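# Recording two-handed demonstrations with the hand-held grippers

This page covers a normal recording session for the Zosasari tabletop set, from setting up the table to uploading the takes. It assumes you have an account on the Taretti recorder and have already done the safety sheet. If you only need to fix labels on old takes, skip to "Labeling" near the end.

A take is one complete attempt at one task. For the tabletop set, a batch is 40 takes of the same task by the same operator. We want 300 accepted takes per task before anything goes to training, so most tasks are spread over several operators.

## What you need

- Both hand-held grippers, charged, with their marker cubes mounted
- The head camera and its strap
- The recording handset
- The objects listed on the task card
- A small table with clear floor on the operator's side
- Cleaning cloth for the lenses

Two people can run a session. One is the operator, who wears the head camera and does the task. The other runs the handset, calls the starts and stops, and writes notes. A third person is useful for resetting objects, but they have to step back before each start.

## Set up the table

1. Put the table where all of its edges can be reached. Leave enough room for the operator to take a full step back.
2. Run the cables along the floor and away from the operator's feet. Walk the path once yourself before anyone picks up a gripper.
3. Close the blinds. Sunlight moving over the tabletop during a batch gives us takes that are hard to compare, and it can wash out the white parts of the markers.
4. Turn on the ceiling lights and leave them alone until the batch is finished.
5. Take everything off the tabletop that is not on the task card. Cups and phones are the usual leftovers.

Chairs, bags and people in the background are fine. The model has to cope with ordinary rooms, and we stopped tidying the walls and floor after the first month. The rule is only about what is on the table and what the operator might trip over.

## Calibrate

Do this at the start of each session and again after any break in which the grippers were put down.

Wipe the marker cubes and check that they don't move when you push them with a thumb. A cube that has turned even slightly on its mount will give a steady error in the hand position, and it won't be flagged by the recorder. If one is loose, tighten it and start the calibration over.

On the handset, open **Session > Calibrate** and follow the prompts. The operator stands at the table with the head camera on and holds each gripper over the tabletop, first the left, then the right. Turn each one slowly so that every printed face of its cube is seen. When the handset shows both as tracked, close and open the fingers fully 3 times on each side. This sets the range for the finger opening.

If tracking drops during this step, the cause is most often one of these:

- The operator is standing too straight. The head camera has to look down at the table.
- A sleeve is hanging over a marker. Short sleeves avoid the problem.
- The wrong cube is on the wrong gripper. Left and right have different patterns and the recorder will not guess.

## Run the task

The task card for corn and plate is used as the practice task for all new operators. The card reads: pick up the corn with the right gripper, bring it over the plate, put it down on the plate, let go, and return both hands to the start position. The left gripper stays in view and open unless the card says to use it.

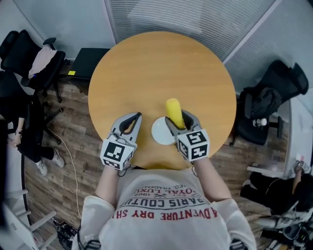 *Corn in the right gripper, left gripper open. Both marker cubes are in view of the head camera.*

Go through each take in the same order:

1. The helper places the objects. Change the position of the plate and the corn a little each time. Keep both well inside the table edge.
2. The helper steps back and says "ready."
3. The operator brings both grippers to the start position, above the near edge of the table, and holds still.
4. The helper presses **Start** and waits for the tone.
5. The operator does the task at a comfortable speed.
6. Both hands go back to the start position and hold still again.
7. The helper presses **Stop** and marks the take as good, bad or unsure.

For this card, a take should last no more than 12 seconds. Longer ones are not rejected automatically, but if you get several in a row, the operator is probably being too careful. Stop and do a few without recording.

Let the operator pick a grip that feels natural. Grabbing the corn near the middle or near one end is fine, and so is lifting it upright or lying flat. We want the variety. What we don't want is the same operator switching grip halfway through a take, with the corn set down and picked up again, unless it was dropped.

### Drops and mistakes

If the object is dropped on the table, keep going. Pick it up and finish the task. Mark the take as good and add the tag `recovery`. These are some of the most useful takes we have and there are never enough of them.

If the object falls on the floor, stop the take and mark it bad. The same goes if anyone speaks to the operator and they look away, or if the helper's hand comes over the table after the tone.

Don't stage drops. An operator who drops something on purpose nearly always moves differently in the second before, and the difference shows up clearly when the finger data is plotted.

## Check the gripper cameras

Each gripper has its own camera, and these are the views the policy relies on most. The head camera is used mainly to work out where the two hands are relative to each other. A batch with a good head view and a bad gripper view can't be used.

After the first take of each batch, open it on the handset and switch to **Left** and then **Right**. Look for the following:

- The finger pads are in sharp focus and in their usual place, low in the picture.
- The lens has no smears. A fingerprint shows as a pale haze near the lights.
- The room behind is neither too dark nor blown out.
- When the hands are near each other, the other gripper and the marker on it come into the picture from the side.
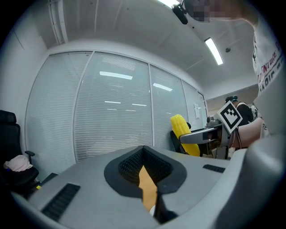 The last check matters for any card where both hands work close together. If the hands never see each other in the whole take, the operator is probably holding the idle hand too far out or pointing it at the floor. Ask them to bring it in and angle it toward the work.

Don't try to fix a dark picture by changing the exposure between takes. Exposure is set once per batch. If it has to be changed, close the batch, change it, and open a new one.

Faces are blurred during processing, but tell everyone in the room that cameras are recording, including people who are only passing through. The gripper cameras see far more of the room than most visitors expect.

## Rest

The grippers get heavy. Operators should stop at the halfway point of a batch, put both grippers down on their stands, and shake out their hands. Tired operators start resting their wrists on the table edge, and you will see the start position sink lower from take to take. If that happens early, end the batch short. A short batch is accepted as long as the note says why it was cut.

After the break, calibrate again.

## Labeling

Labels go in before you leave the room. On the handset, open the batch and fill in:

- **Task:** the name on the card, copied exactly
- **Operator:** the operator code, no names
- **Objects:** the codes on the object box
- **Notes:** anything a person reviewing the takes would need to know

Then go back through every take marked unsure and decide. Play it once at normal speed. If you would still call it unsure, mark it bad.

Useful notes are short. "Plate slid when corn was placed, takes kept" is good. "Some problems in the middle" is no use to a reviewer. If a take has something odd in it, give the take number.

## Upload

Connect the handset to the dock and choose **Upload batch**. Leave it docked until the status changes to *verified*. *Sent* only means the files have left the handset. The recorder keeps a local copy until verification finishes, so don't clear storage by hand.

The alignment script by Matěj Danko runs on every new batch. It matches the head camera to the two gripper cameras and writes a report listing takes where a marker was lost for too long. Batches uploaded on Tuesday wait longer because the storage server is backed up that day.

Read the report. If one gripper accounts for nearly all the lost markers, check its cube for scratches or glare before you use it again. If both are equally bad, the head camera was probably worn too high, and the operator should see the report before their next session.

## Putting things away

- Grippers on their stands, fingers open, power off
- Marker cubes left mounted, with the soft covers on
- Head camera strap loosened and wiped
- Corn, plate and any other objects back in the numbered box
- Cables coiled and in the bin under the bench

Report a torn finger pad the same day, even if it still grips. Spare pads are in the drawer marked Semeniuk, together with the small driver that fits the screws.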